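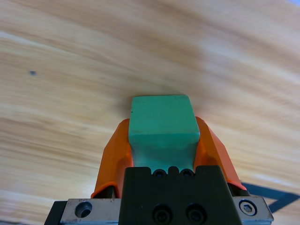
# jedska-pageant-results

Hi! I'm Yurani, and I keep this little pile of spreadsheets on small-town pageants and fair royalty: harvest queens, rodeo princesses, the odd dairy ambassador. I started it after my cousin ran at the Wallden fair and I couldn't find a list of past winners anywhere (the fair office had a shoebox, bless them).

## What's in it

- `winners.csv`: one row per crown, back to 2000
- `contestants.csv`: everyone who ran, when the program listed them
- `judging.csv`: how each fair splits its score between interview, speech and riding

Right now it covers 65 contests in 3 towns: Wallden, Zorkham and Stefanou. Zorkham is the messy one! They skipped whole years, then crowned two queens in the same season, so please don't treat `year` as unique.

## Known problems

- Hometowns are copied straight from the programs, spelling and all.
- 8 rows have a winner but no runners-up. If you have an old Stefanou program in a drawer, I'd love a scan.
- A blank in `title_held_until` means I don't know. It doesn't mean she finished her term.
- Junior contestants are left out on purpose, and I won't merge them in.

## Fixing stuff

Open an issue or send a pull request, and tell me where you got the name (newspaper, program, your aunt, all fine). Harpreet Desjardins checks the Wallden rows and Lærke Blöndal does Stefanou, so tag them if it's one of theirs. I usually get to things on weekends, except in November, when I'm typing up the fall fairs.

Last big update: June 2025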